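Nuttall hand grippers: setup and care notes

Version of November 13, 2021

This file goes together with the Gruren recordings, set "Bedroom, soft clothes". It says how the pair of hand grippers is prepared before a session and what to do when a finger does not close well. Please read it before you use the data, as some faults in the recordings come from the tool and not from the person.

Setup

Both grippers are checked on the bench first. Close the fingers on the test block and read the gap in the log. It must be under 3 mm. Then tighten the silver screws on the side plates, but gently - the plates bend. Wipe the blue finger pads with a damp cloth and let them dry. Charge the batteries to 95 per cent or more. 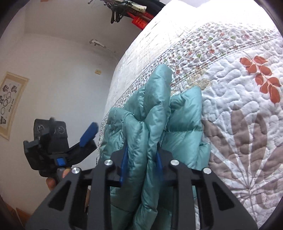 Skostville Bedroom

Thick clothes are the hardest work for the pads. A quilted down garment like the teal one fills the whole space between the fingers, and the glossy fabric can slide if the pads are old. We change both pads of a gripper together after 90 sessions, also when only one looks worn.

Known faults

In 39 recordings from May the finger width is wrong by a small constant value. The zero point was not set again after a pad change. These files have the word "offset" in the name.

White bedspreads near a window can be too bright for the camera. We did not correct this.

Spare parts

Pads and screws are ordered from Priltov. Do not mix pads from the old and the new batch on one gripper.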